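Oct 3, 2026

Oil separation in the almond paste, entry continues from the May notes.

Nutness batch made in May has been on the shelf since then. Opened one jar. Clear oil layer on top, paste underneath firm enough to hold a knife upright. Stirred back in with some effort and the texture was fine after that, a little grainy at the bottom. Taste still good, no rancid note. Color a shade darker than what I wrote down in May, but I was under different lights then and would not put much weight on it.

Question for this round is still whether grind size or rest time does more to the oil layer. The May batches changed both at once, so they don't settle it.

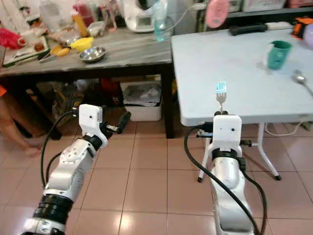

Dark table and white table, tiled room.

Setup

Almonds are from the Cumau sack, the same one as last time, kept sealed. Roasted on one tray, turned once, cooled overnight under a cloth. Skins left on. I considered blanching half but that adds a third variable and we already have trouble reading the results we get.

Net weight per jar is 397 g. Lids tight, jars wiped down before labeling. Labels go on the shoulder of the jar this time. On the body they hide the oil line and I had to peel two of them to take a reading.

Grinder is the Wultance. Ran it at 2000 rpm for both batches. It was making a ticking noise at startup which went away once the nuts broke down. Plate screws were a bit slack, tightened them before batch B. If B comes out finer than it should, that is the first thing to suspect.

Batch A: coarse plate, one pass.
Batch B: coarse plate, then fine plate. Let the bowl cool between passes.

Salt went in at the end for both, same amount. No added oil, no sugar, no stabilizer.

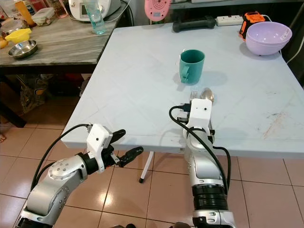 Filling and first readings

Room was at 27 C when filling started, warmer than I wanted. Paste from B poured in a ribbon. Paste from A had to be pushed down with a spoon and trapped air along the glass, which makes the fill line hard to read. Tapped the jars on a folded towel until the bubbles stopped coming up. Some of them never did.

B tasted sweeter than A. Salt is the same in both so I assume that is the grind. Somebody else should try them without knowing which is which.

At the end of the afternoon A had a thin shine on top and B had none. Too early to mean much. Read from the side at eye level with a ruler held against the glass, same side of the jar each time.

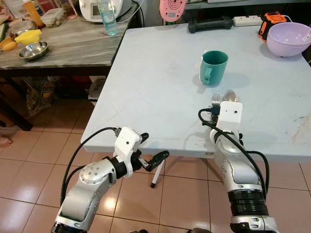

Things to fix

The Gautier scale drifts by 2 g when it is left on between jars. Zero it every time. I caught this halfway through A, so the first A jars may be slightly under. Marked them with a dot on the lid.

Scraper is too wide for the jar mouth and wastes paste on the rim. Use the narrow one, which was in the sink.

Write the plate used on the bowl itself with tape. I had to go back and check which bowl was which by rubbing a bit between my fingers.

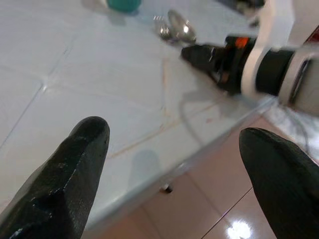
Storage is the other loose end. Half the jars from each batch go in the cool cupboard and half stay on the open shelf. Upright only for now. Turning jars upside down was suggested again and I would like to try it, but on a separate batch with its own control.

No stirring and no opening until the next reading. If you want paste for toast, take it from the May jar, it's open already.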